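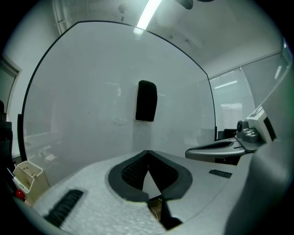

A hand-held gripper in our recording room at Flolitz.

Wanting to try something a little different this November? We're looking for eight patient people to help us gather examples for Simard, our learning system, which picks up everyday handling jobs by studying how people do them. You'd carry a gripper like this one and repeat short tasks at your own pace — 200 recordings each, spread over three weeks, with plenty of tea in between. No experience needed, and left-handers are very welcome indeed!

Sessions start at 3 pm and we pay for every one you attend, finished or not. To put your name down, or just to ask a question, write to Wanting Han at Jerkstead, quoting 3265.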